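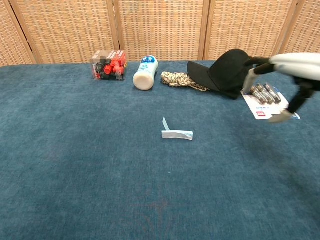 The Year I Stopped Buying New

I didn't set out to become a secondhand person. In March my dresser gave up (the bottom drawer just dropped out one morning, socks and all) and a new one at Gachanja was $449. I found one at the thrift store on Piltska Street for $86, and I was hooked before I'd even got it up the stairs!

Since then I've bought almost everything used. A kettle, two lamps, a winter coat with somebody's grocery list still in the pocket. I've been looking at woven room dividers too, the wicker kind with light wood posts, and I can't decide if my living room is big enough to need dividing. Probably not. I keep looking anyway.

My one rule is to go on a weekday morning – the good stuff is gone by lunch. I bring a tape measure and a flashlight, and I smell everything. Drawers, cushions, the inside of suitcases. You can paint over a scratch, but I have never once beaten mothballs, and I've tried coffee grounds, baking soda and a week on the balcony.

Have I made mistakes? Oh, sure. The Bikum blender lasted two smoothies. I also own a rug that looked gray in the store and is very much purple at home – my sister wants it, so she can come and carry it down herself.

Next on my list is a reading chair. I've sat in six so far and I'm in no hurry.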